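Train supprimé après l'accident de Ristville : qui rembourse le billet et le taxi ? 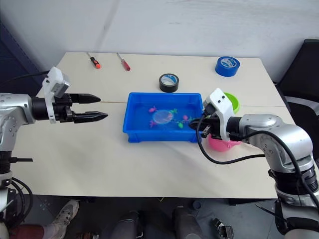

Table blanche à deux panneaux, avec deux bras robotisés.

Question posée par Darmawan Wijaya, avril 2022

Bonjour,

J'avais deux billets Ularley-Lonimier pour le soir où un train de marchandises a déraillé à l'entrée de Ristville. Notre train a été arrêté en gare de Saragih, puis supprimé. Au guichet on nous a dit que la ligne était coupée jusqu'au lendemain et qu'il n'y avait pas de car prévu. Nous avons fini le trajet en taxi, 44 euros, j'ai gardé le reçu.

J'ai rempli le formulaire en ligne. Réponse automatique : « circonstance extérieure, pas d'indemnisation ». Les billets n'ont pas été remboursés non plus. Est-ce que c'est normal ? Est-ce que je peux au moins récupérer le taxi ? Les billets étaient au tarif réduit, non échangeables, si ça change quelque chose.

Merci d'avance.

2 réponses

Réponse de Živko Golob (réponse retenue)

Il faut séparer trois choses que le formulaire mélange.

Le remboursement du billet : quand le train est supprimé et que vous renoncez au voyage, il est dû quelle que soit la cause, tarif réduit ou non. Dans votre cas vous avez fait une partie du trajet, donc demandez le remboursement de la partie non effectuée, de Saragih à Lonimier. Si le voyage n'avait plus d'intérêt pour vous une fois bloqué à Saragih, c'est une autre demande, mais vous avez continué, alors je ne tenterais pas.

L'indemnité de retard : c'est là que la cause compte, et c'est de ça que parle la réponse que vous avez reçue. Cela dit, un déraillement n'est pas forcément une cause extérieure. Une défaillance du matériel ou de la voie, ce n'est pas la même chose qu'un arbre tombé ou une voiture sur un passage à niveau. Demandez par écrit quelle cause est retenue.

Le taxi : le transporteur devait vous proposer une solution pour arriver. S'il n'a rien proposé, vous pouvez réclamer les 44 euros. Joignez le reçu, les deux billets, et indiquez l'heure à laquelle on vous a répondu au guichet qu'il n'y avait pas de car. Si vous avez une photo du panneau d'affichage, mettez-la aussi.

N'utilisez plus le formulaire, il renvoie toujours le même texte. Faites un courrier recommandé au service clients et gardez une copie. Sans réponse ou en cas de refus, saisissez le médiateur, c'est gratuit. Pour ma part j'avais écrit en juillet pour une affaire du même genre, et j'ai été payé au bout de 19 jours, billet et taxi, mais pas l'indemnité.

Réponse d'un utilisateur non inscrit

pareil pour moi le même soir, j'étais dans le train d'après. Ils m'ont donné un bon d'achat et rien d'autre. Regardez aussi l'assurance de votre carte bancaire si vous avez payé avec, des fois ça marche

Commentaire de Darmawan Wijaya

Merci à vous deux. Je n'ai pas de photo du panneau mais j'ai le SMS qui annonce la suppression, je vais le joindre. Le courrier part demain.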